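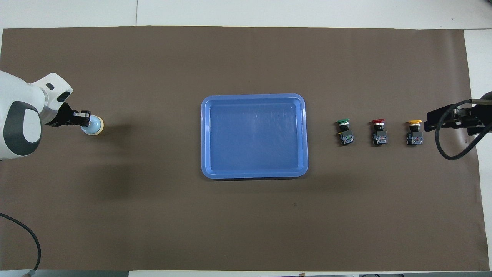
Wednesday, July 10, 2019 – by the Fladatgate night shift
2 min read

I wanted both arms so badly! Udora had quoted for one, Starero for the pair, and our budget ran to August and not a dollar past it. Still, I'd already picked their names.

"Switches, a bell, one blue tray," I told the board. "Start small – then watch us grow."

The chairwoman turned to page 16 and smiled.

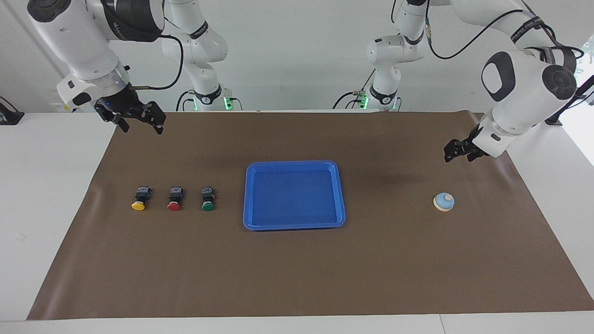
The Second Quote

Brøndum's offer came at five. Two arms, spare grippers, cables, and $1367 left over for a better kettle. I signed before my tea had cooled.

Contact | © Fladatgate Stories | Back to top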